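About Rinlow

Hello and welcome! Rinlow is a small language school above the bakery on Uven Street in Niltville, and we teach Portuguese and Amharic to grown-ups. That's an odd pair of languages, we know. It comes down to the two of us who started the place, Joana Magalhães and Kiros Gudeta, who met in 2000 in the back row of an evening bookkeeping class and spent most of it swapping words on the edges of our worksheets.

Joana grew up in a house full of loud aunts and still teaches that way. Her beginners are talking in the first ten minutes, badly and happily, and she will not hand out a grammar table until somebody begs for one. Kiros is the patient one. He loves the Amharic script, really loves it, and he'll sit with you over a single row of letters until your hand knows the shapes (bring a soft pencil, he has opinions about pens).

How we teach

Classes are small and everyone talks. We use songs, shopping lists, bus timetables, old letters, weather reports, whatever is lying around that week. Our library has 300 books now, most of them secondhand and a good few with recipes tucked inside, and you can borrow any of them for as long as you like. The children's shelf is the most popular one with adults!

New groups start in February and again after the summer. You don't need to have studied anything before. Some people come to us ahead of a trip, some have a grandmother they'd like to talk to properly, and one of our longest-running students just liked the sound of Portuguese on the radio and wanted in.

Story night

Once a month we push the tables back, put the coffee on and tell stories from 7 p.m. until we run out. You can tell yours in whichever language you're learning, or mix them. The Amharic group has been working its way through a collection of 100 folk tales, and the hyena ones get the biggest laughs. Guests are welcome, and so is cake.

Where to find us

We're at the top of the stairs, green door, second bell. The bell sticks, so give it a good push. If you're driving, park behind the Mohammed Building and walk through the arch. The office is open from 10 a.m. until the last class goes home, and there's nearly always one of us in there marking dictations.

Come and sit in on a class before you sign up. It's free, and we'd love to meet you!
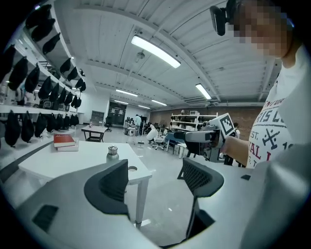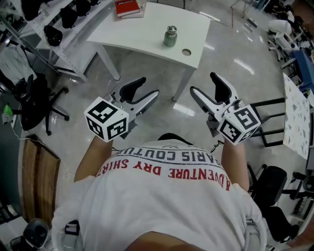

White T-shirts with lettering, one from the front and one from the back.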